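Spare room swap: what we've got, what we still need

Quick one from me as I'm typing this between trains. The guest bed scheme is back for the autumn. For newer readers – people with a spare room put up visitors to the village for a night or three, usually family of someone poorly or folk here for a funeral, and the rest of us lend bedding. No money changes hands. Biscuits sometimes.

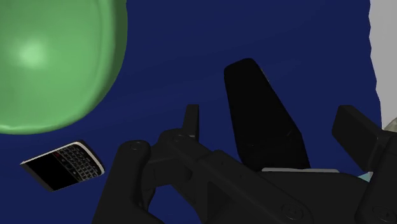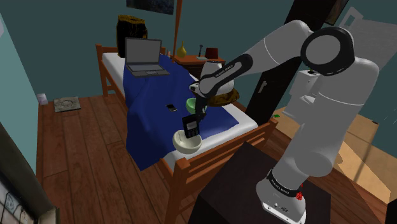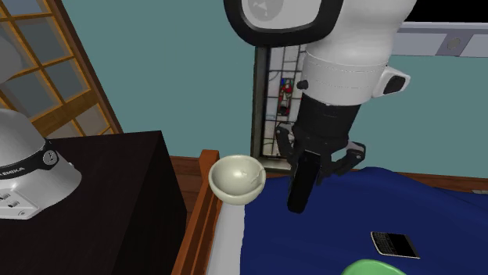
Computer-rendered views: a green sphere on navy, then the bed and bowl in the other two.

Rooms first. We have four hosts signed up, down on last year. Meifang Lu is back, ground floor room, no stairs, so please keep hers for anyone who needs it. Zoila Tello can do short notice but not Christmas week. Shuzhen Jia has a single and is happy with late arrivals. The fourth would rather not be named in print, fair enough, ask me.

Could really do with two more on the Imrie side. Last winter we had a family of three split between two houses at oposite ends of the village and it was miserable for them in the rain.

Blankets. PLEASE wash before you drop off. I know, I say it every time. Single size is what we're short of, doubles we have coming out of our ears. Pillows only if new or nearly. No electric blankets this year, we can't get them all tested and I'm not losing sleep over it.

Towels – fine for now, thank you. Stop bringing towels.

Drop-off is the back room at Prastell, same shelf as before, green label for clean and checked, no label means I have to take it home and do it myself. Yung-ching Chien has the key most mornings. Knock loudly.

A few things hosts asked for in April that I promised to pass on:

Guests, say roughly when you'll arrive, and ring if it changes. Someone is sitting up.

Tell us about allergies beforehand. Cats are in two of the houses and feather pillows in most.

Strip the bed when you go. Leave the sheets in a heap, that's plenty, no need to fold.

If something gets broken just say so. Lingyun Lu had a lamp go last spring and only found out in June when she went to dust it. It was a cheap lamp. She'd still of liked a note.

Money, such as it is. We have 200 pounds left in the pot from the coffee morning and that goes on mattress covers and a decent airbed pump. The old pump sounded like a goose and has gone to the tip.

To host, or to book for someone, leave a message on the village line, extension 3872, and say it slowly. I pick up in the evenings. Forms are in the rack by the door at Prastell too but the line is quicker.

Must run, platform change.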